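How to set up a market stall table that stays put

Posted by Faisal Marwat, Sunday, March 17, 2019

A trestle table with a bare top looks unfinished, and a loose cloth will be on the ground by lunch. I've run the Janjua tea stall at indoor and outdoor markets for four seasons, and this is the set-up I use.

What you need
A folding table
A cloth in one plain colour
Binder clips
A lint roller
Two cardboard boxes for stock

Step 1. Choose the cloth
Plain colours suit most products. Patterned cloth makes small items hard to see. Felt and similar matte fabrics grip the table better than polyester, but they hold crumbs, so keep the lint roller handy. Mine cost $38 and has been through the wash a lot. Wash it cold and dry it flat.

Step 2. Lay it out
Open the table and lock the legs before anything goes on top. Centre the cloth, then pull it square from opposite corners. Smooth from the middle outwards. An old fold line will mostly drop out overnight if you store the cloth rolled on a cardboard tube.

Step 3. Clip the edges
Start with the side furthest from you, as it's the hardest to reach once stock is out.

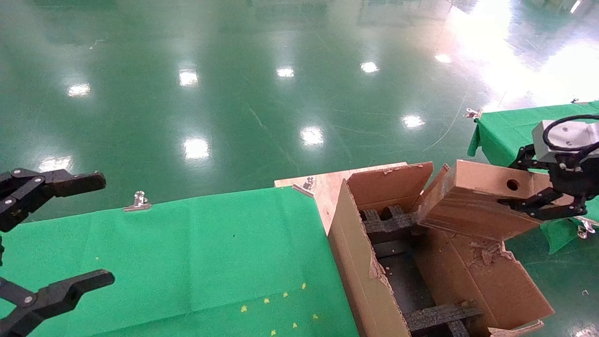
Green cloth with a small silver binder clip on the far edge.

Small clips are fine on a thin top. For a thicker moulded table you'll need the wide ones. Push each clip on until it bites the underside, then fold the levers flat so sleeves don't catch on them. Outdoors I double the number on the windy side.

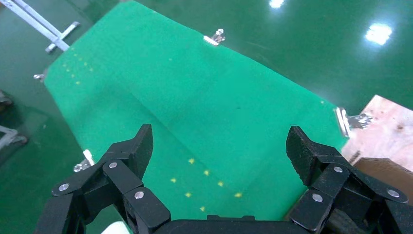

Check the tension before you move on. Press your palm down and slide it sideways. If the fabric bunches, undo one side, pull it firm and clip again.

Step 4. Bring out the stock
Put heavy items at the back corners and keep the float tin on your side. Price labels go on last. I leave a gap at the front for customers to rest a bag or sign for a card payment.

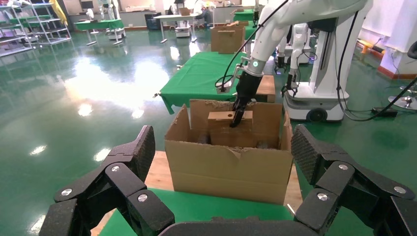 Save your cartons when you unpack. Flatten the good ones and slide them under the table for the trip home. Anything with a soft base goes in the recycling. At the Dresia hall in December the bins were full by 2 pm, so take your own bag for rubbish.

Step 5. Pack down
Clips come off first and go in a jar. Shake the cloth outside, roll it, and wipe the table before you fold it.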